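Neighbors Wanted for the Vaughan Street Supper Study

Come cook, eat and talk with us this October
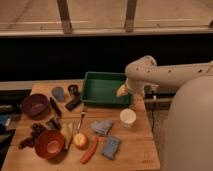
Do I need to be a good cook to take part?

Anyone who makes supper at home at least a few nights a week is welcome, and that includes people whose best dish is scrambled eggs. We are every bit as interested in the eggs.

My name is Clémence Jacquet, and I run the Nellik Food History Project out of two upstairs rooms on Vaughan Street. For a good while now we have been gathering recipes, shopping lists and stories from families in this part of town, and the collection has grown to 293 handwritten recipe cards, many of them with butter stains and arguments in the margins (my favorite says "less salt than Mother thinks"). What we don't have nearly enough of is the ordinary weeknight supper — the thing you make when you're tired and the fridge is half empty. People rarely write those meals down, and we would love to catch a few of them while we can.

So we are looking for 14 households to join us for the month of October. You might live alone, or with roommates, or with three generations and a dog under the table. You can have been here all your life or have moved in last spring.

What we'll ask of you

Keep a short supper diary for the month. A line or two each evening is plenty, and we'll give you a notebook to write in. Missed evenings are fine, just leave the page blank and carry on.

Sit down with me for one conversation, usually a little over an hour, at your kitchen table or in our rooms, whichever suits you better. I tend to bring cake.

Come to one shared supper at 6:30 in the evening, toward the end of the month, and bring a dish you wrote about in your diary. Children are very welcome, and so are grandparents.

What you'll get

Each household receives a $73 grocery voucher, a printed copy of the finished booklet and, if you'd like one, a recording of your own interview to keep. Your name can appear in the booklet or be left out, and you can change your mind right up until we print.

How to join

Pick up a form at our front desk or write us a note with your name, the best time of day to call and what you had for supper last night. Please tell us about any food allergies too, so we can plan the shared meal properly. The stairs are steep, but I'm always happy to come to you.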